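Leave the Phone in the Truck

I fish out of a 13-foot skiff on Lake Clukach, mostly for perch, and mostly badly. Last January I paid for the fancy version of Flirilel, one of those apps that tells you where the fish are, when they'll bite and what to throw at them. Everybody at the Prevton ramp seemed to have it by then. I've now dropped it, and I want to make a case for you doing the same (or at least thinking about it!).

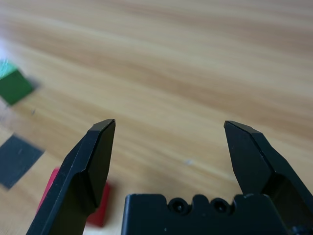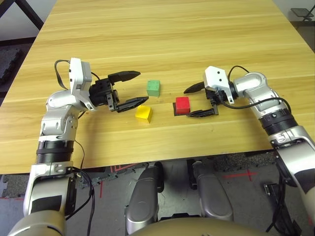 Black gripper fingers over a light wooden tabletop; the second picture also has three small cubes, in green, yellow and red.

My gripe isn't that the app is wrong. It's right a lot, and that kind of bugs me. It sent me to a weed edge off the north shore that I'd motored past for years, and I caught more perch there in one morning than I had the whole month before. So did the four other boats that showed up, all of us staring down at our screens and drifting into each other's lines. I had a guy's jig in my sleeve at one point. He was nice about it.

What I missed was poking around. I used to spend half a trip just looking, at birds, at where the wind was pushing the scum, at that one dock with the rotten post where there's always something hanging underneath. Most of it got me nothing. But I knew that lake, and after a few months with the app I noticed I'd stopped learning it. I knew my dots and that was it.

And the little spots can't take it. A rock pile the size of a garage doesn't have 40 boats' worth of fish on it. The old-timers kept quiet about places like that, and I used to think they were just being stingy. Now I think they had a point, even if they enjoyed it a bit too much.

My brother-in-law says I'd have griped about sonar too, and sure, probably. I still run a cheap sonar and I'm keeping it. It shows me what's under my own boat, and then I still have to decide where to put the boat.

Two weeks ago I went out with a Zoëga spinner I'd forgotten I owned and a paper map with coffee on it. It was 48 degrees, with a mean chop on the water. I got two perch and lost a better one at the net. I'm going back on Saturday's forecast or the next decent one, and the phone is riding in the glove box.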